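여행 동행 기록자 및 게스트하우스 단기 스태프 모집

플롤라세티(Plollasetti) 산장에서 8월 한 달 동안 함께 지낼 분을 찾습니다. 플롤라세티는 만다르(Mandar) 여행사가 운영하는 소규모 숙소로, 렐트몬트(Leltmont) 고개 아래 마을 끝에 있습니다. 숙소의 해발 고도는 2,711미터이고, 손님 대부분은 렐트몬트 고개를 넘는 도보 여행자입니다. 한국인 손님이 늘어 한국어로 안내하고 여행기를 정리할 사람이 필요해졌습니다.

모집 분야는 두 가지입니다. 두 분야에 함께 지원해도 되지만 한 분야로만 선발합니다.

1. 여행 기록자

렐트몬트 도보 여행에 동행하면서 매일의 일정을 글로 남기는 일입니다. 코스는 플롤라세티에서 출발해 고개를 넘고 베르무데스(Bermúdez) 마을까지 내려가는 5박 6일 일정이며, 가장 높은 지점은 3,494미터입니다. 8월 중 세 차례 출발하고, 기록자는 그중 두 차례에 동행합니다. 나머지 기간에는 숙소에 머물면서 원고를 정리합니다.

하루 원고 분량은 공백을 포함해 1,500자 이상입니다. 걸은 구간, 출발과 도착 시각, 물을 구할 수 있는 곳, 식사, 잠자리 상태를 빠뜨리지 않고 적어야 합니다. 감상은 자유롭게 써도 됩니다. 원고는 만다르 홈페이지의 여행기 게시판에 기록자 이름으로 올라갑니다. 저작권은 글쓴이에게 있고, 만다르는 2년 동안 게시할 권리만 갖습니다. 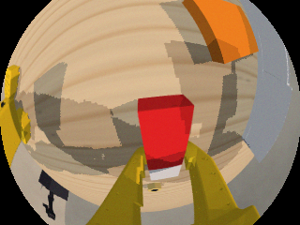
나뭇결이 있는 상판 위의 빨간 블록

2. 숙소 스태프

하루 여섯 시간, 일주일에 닷새 일합니다. 오전 조는 오전 6시부터 정오까지, 오후 조는 오후 3시부터 9시까지입니다. 조는 일주일마다 바뀝니다. 맡는 일은 다음과 같습니다.

아침 식사 준비와 설거지
객실 침구 교체, 공용 욕실 청소
한국인 손님 체크인과 코스 안내
예약 메일 확인 및 답장
짐 운반용 노새가 도착하는 날 짐표 확인

주방 일은 경험이 없어도 됩니다. 아침 메뉴는 빵, 달걀, 감자 수프로 정해져 있고 첫 주에 배우게 됩니다. 노새를 직접 다루는 일은 시키지 않습니다.

지원 자격

만 20세 이상
현지 일행과 영어 또는 스페인어로 기본적인 의사소통이 되는 분
8월 초부터 말까지 중간에 빠지지 않고 머물 수 있는 분
기록자는 하루 여섯 시간 이상 산길을 걸어 본 경험이 있는 분
심장이나 호흡기 질환으로 치료를 받고 있지 않은 분

스페인어를 할 줄 아는 분, 예전에 여행기를 꾸준히 써 본 분은 우대합니다. 블로그도 경력으로 봅니다. 방문자 수는 보지 않습니다.

제공 사항

숙식은 두 분야 모두 무료입니다. 방은 2인실이며 같은 성별끼리 배정합니다. 스태프에게는 한 달 743달러를 지급합니다. 기록자에게는 도보 여행 비용 전액과 원고료를 지급하며, 원고료는 게시된 하루치 원고마다 174달러가 아니라 두 차례 여정 전체를 합쳐 743달러입니다. 작년 공고에 하루 단위로 적혀 있던 금액은 올해 적용되지 않습니다. 베르무데스 마을에서 숙소까지 오가는 차편도 저희가 부담합니다. 항공료와 여행자 보험료는 본인 부담입니다.

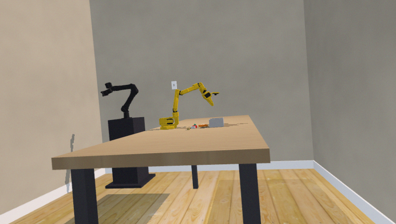 생활 안내

8월에도 밤에는 기온이 영하로 내려가는 날이 있습니다. 두꺼운 겉옷과 침낭을 가져오시기 바랍니다. 담요는 숙소에 있습니다. 온수는 저녁 5시부터 8시까지 나오고, 세탁은 손빨래입니다. 인터넷은 식당에서만 연결되며 비가 오면 자주 끊깁니다. 원고 송고가 하루 이틀 늦어지는 것은 문제 삼지 않습니다.

도착 후 첫 이틀은 고도 적응 기간으로 두고 일을 배정하지 않습니다. 이 기간에 두통이나 구토가 심하면 베르무데스로 내려가서 쉬었다가 다시 올라옵니다. 마을에는 진료소가 있고 숙소에서 차로 두 시간 걸립니다.

지원 방법

만다르 홈페이지의 모집 게시판에서 지원서를 내려받아 작성한 뒤 같은 게시판에 비공개로 올려 주십시오. 기록자 지원자는 직접 쓴 여행기 한 편을 함께 내야 합니다. 여행지는 국내든 해외든 상관없고, 이미 공개한 글도 됩니다. 사진만 있는 글은 받지 않습니다.

지원서는 5월 말까지 받습니다. 서류를 통과한 분께는 6월 중에 화상 면담 시간을 알려 드립니다. 면담은 30분이며 숙소 책임자 닐톤 코리(Nilton Ccori) 씨와 한국어 통역 담당자가 함께 진행합니다. 결과는 합격 여부와 관계없이 메일로 보냅니다.

선발 인원은 기록자 한 명, 스태프 두 명입니다. 합격 후 일정을 바꾸려면 6월 안에 알려 주셔야 하고, 그 뒤에는 예비 합격자에게 자리가 넘어갑니다. 코스나 숙소에 관한 질문은 모집 게시판에 남겨 주시면 담당자가 답변드립니다.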